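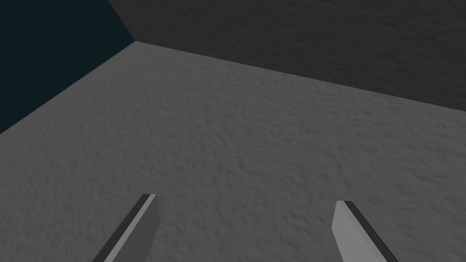
Forty-six sheds in one winter

The thieves who worked the back lanes of Falthorpe never broke a window. Didn't need to. They unscrewed the hinges, lifted the door off, leaned it on the fence and helped themselves. Chainsaws mostly. Mowers, a compressor, one kayak.

46 sheds and garages between the first frost and March. In a town where people still leave the ute running outside the bakery.

I drove up expecting anger and got a lot of it, but also embarassment. One retired plumber off Bosman Road lost every tool he'd bought since his apprenticeship and didn't report it for nine days. Thought he'd lent the stuff out and forgotten. His wife rang it in.

That was part of the trouble, police say. Late reports, vague reports, no serial numbers. A stolen drill with no number is just a drill. Officers stopped a van twice that winter with tools in the back and twice had to wave it on.

Then the markets. Most of the gear went to Zominden, 107 kilometres down the highway, where the Sunday-style swap meets run most of the year and cash is still king. A good saw that costs $600 new was going for $80, no box, no questions. Buyers knew, or half knew. One stallholder I spoke to shrugged and said cheap is cheap. He has not been charged with anything and says he never bought from the van.

What broke it was a paint pen. A woman who runs a small fencing business had written her licence number inside the battery housing of every tool she owned – white paint, tiny letters. Her brother-in-law bought a second-hand grinder in Zominden, opened it up to change the brushes and rang her from the kitchen floor. She rang the station. Same afternoon.

From there it went quickly. The stallholder who sold the grinder had a mobile number. The number led to a rented unit at the Litora storage yard, out past the silos, and the unit was full to the roller door. Police took two trucks and most of a day to clear it. Three men were charged, two brothers and a cousin, none of them from Falthorpe, which seemed to matter to people more than I expected. "At least it wasn't ours," I heard at the pub. Heard it again at the servo.

The brothers pleaded guilty. The cousin is fighting it and his matter is listed for 6/6/22, so there's a limit to what can be printed here.

Getting things back has been the slow part. Tools were laid out on trestles in the footy club hall and owners came through with receipts, old photos, whatever they had. Some had nothing. A farmer picked out his axe by the split in the handle and the constable let him have it after he described the tape job underneath. Others walked the tables, walked them again and went home. The kayak was never found.

Insurance paid for a few. Plenty weren't covered, or had an excess bigger then the claim. The plumber got back his pipe wrenches and one toolbox, empty. He's bought a second-hand drill since, from a shop, with a receipt, and he keeps it in the laundry.

The hardware store sold out of one-way screws before Easter. Coach bolts too. Along the lanes now you see new hinges on old doors, shiny against the weatherboard, and sensor lights that go off for every cat. A few sheds still have nothing. I asked one owner about his and he said they'd already taken the mower.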